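Molstead Customs Office Reports Higher First-Half Collections

16 Jul 2019

The Molstead customs office collected $277 million in duties, taxes and fees in the first half of the year, an increase of 6 percent over the same period last year, according to figures released by the office.

Port Director Sutrisno Pattinasarany presented the results at a briefing for importers, freight forwarders and licensed brokers at the Curner Terminal. He said the office had met its half-year target and expected to remain on schedule through the end of the third quarter.

Import duties made up the largest share of the total, followed by excise taxes and processing fees. Receipts from vehicle imports declined slightly during the period. The office attributed the overall increase to higher volumes of machinery, household appliances and electronic goods, together with the recovery of underpaid duties found during reviews of past entries.

"Most of the trading community files on time and files correctly," Pattinasarany said. "Our officers are spending more of their day on the entries that need a second look, and the collections reflect that work."

The office processed 2710 full import declarations in May, its busiest month of the period. Declarations for small parcels are recorded separately and are not part of that figure. Traffic through the Khoo Road gate was also at its heaviest in May, and opening hours at the gate were extended by two hours each evening to reduce waiting times for trucks. The extended hours will remain in effect until further notice.
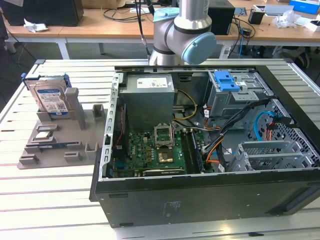

A desktop computer with its side panel removed, showing the power supply and motherboard. Computer equipment and parts are classified under separate tariff headings.

Pattinasarany reminded importers of electronic goods that complete machines, parts and used equipment must be declared on separate lines, with the value and country of origin given for each. Entries that combine them under a single description will be returned to the filer for correction, and storage charges will continue to apply while the correction is pending.

Officers issued penalty notices during the half-year for undervaluation, incorrect descriptions and late submission of manifests. Goods held in connection with open cases remain in the bonded warehouse at Dorkalum. The office did not release the value of those goods, stating that several of the cases are under appeal.

Brokers attending the briefing raised the matter of delays in refunds on re-exported goods. Pattinasarany acknowledged that claims filed early in the year had taken longer than the published standard — in some instances by several weeks — and said that two additional officers had been assigned to the refund desk. Claimants whose files are missing documents will be notified in writing and will not need to submit a new application.

The office also confirmed that paper copies of the commercial invoice will no longer be required at the Curner Terminal when a readable electronic copy has been attached to the declaration. Paper certificates of origin must still be presented on request.

Importers with questions about classification may apply for an advance ruling before their goods arrive. Application forms are available at the public counter in Molstead and at the Dorkalum warehouse office.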